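Home Recipes Pantry Techniques About Contact

How to make marmalade that sets

Every winter I'm given a bag of Seville oranges by someone whose tree has got away from them, and every winter I tell myself I'll pass half of them on. Then it's ten at night and I'm slicing peel in my socks. If you've been handed a bag of your own, you may as well do it properly.

My mother made hers in a laundry tub and measured nothing. I have measured everything, several times, having produced some very expensive orange cordial along the way.

What you need

700 g Seville oranges
1 lemon, any sort
1,275 g white sugar
1.75 L water
A square of muslin and some kitchen string
The biggest heavy pot you own, and then probably a bigger one

Plain white sugar is fine. You can buy special jam sugar with pectin in it, but Sevilles have enough pectin to set a driveway, and you'll end up with something you have to carve. Raw sugar makes a darker, more serious marmalade, the kind that gets given to uncles.

The day before

Scrub the fruit. Shop oranges are often waxed, so give them a go with hot water and a brush. Halve and juice them, along with the lemon, and keep every pip. Scrape the pips and the loose membrane into the muslin and tie it up like a swag. It will look like something you'd find behind a couch. Most of your set is in there.

Slice the peel. Recipes say "finely" as if you had all week. I go for matchsticks at the start and by the last orange I'm cutting fence posts, and the two seem to get along once they're in the jar. Leave the pith on.

Put peel, juice, water and the swag in the pot, cover it and leave it overnight. I have skipped the soak. The peel came out like bootlaces and I ate eleven jars of it out of spite.

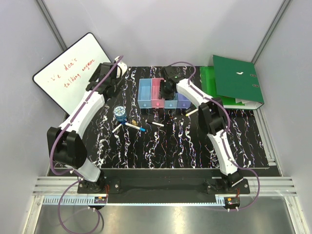
The long simmer

Bring the pot up slowly and let it tick over with the lid half on until the peel is soft. Two hours usually does it. You want to be able to squash a piece between finger and thumb with no argument. This matters more than anything else on the page, as peel stops softening the moment the sugar goes in, and no amount of boiling or bad language afterwards will bring it round.

Fish out the muslin bag and put it in a bowl until you can handle it. Then squeeze. Squeeze well past the point of dignity. A cloudy, slippery goo will come through the cloth, and that goes back into the pot. Rubber gloves help if you have a paper cut, and you will have a paper cut.

Sugar and the boil

Warm the sugar in a low oven if you're organised. Tip it in and stir over a gentle heat until you can't feel any grit on the bottom. Now turn it up as far as your stove will go. It should climb the sides of the pot and frighten you slightly. If it's within a few centimetres of the rim, you ignored me about the bigger pot.

Put 4 saucers in the freezer. Start testing after fifteen minutes: heat off, a teaspoonful on a cold saucer, wait a minute, push it with your finger. If it wrinkles, you're done. If it runs away, boil for another five and try again. A sugar thermometer should read 104 or 105 degrees, though mine has been wrong since February and I trust the saucer.

Turn the heat off while you test. I know a man, Kourosh Yazdani, who left his going while he took a phone call about a trailer, and he now owns a pot with a permanent orange floor.

Into the jars

Let the marmalade stand for fifteen minutes before you bottle it, otherwise all the peel floats to the top and sulks there. Skim any scum, or stir in a small knob of butter and watch most of it vanish. Meanwhile have your jars washed and heating in the oven at 120 degrees. Ladle it in hot, wipe the rims, lids on tight.

If it hasn't set by the next morning, give it one more day. Some batches are slow. After that, tip the lot back in the pot and boil it again, or write "glaze" on the labels and put it on a ham.

Unopened, it keeps for a year in a dark cupboard. Once it's open, keep it in the fridge and use a clean spoon. Toast crumbs are how mould gets in, and everyone in my house denies being responsible for them.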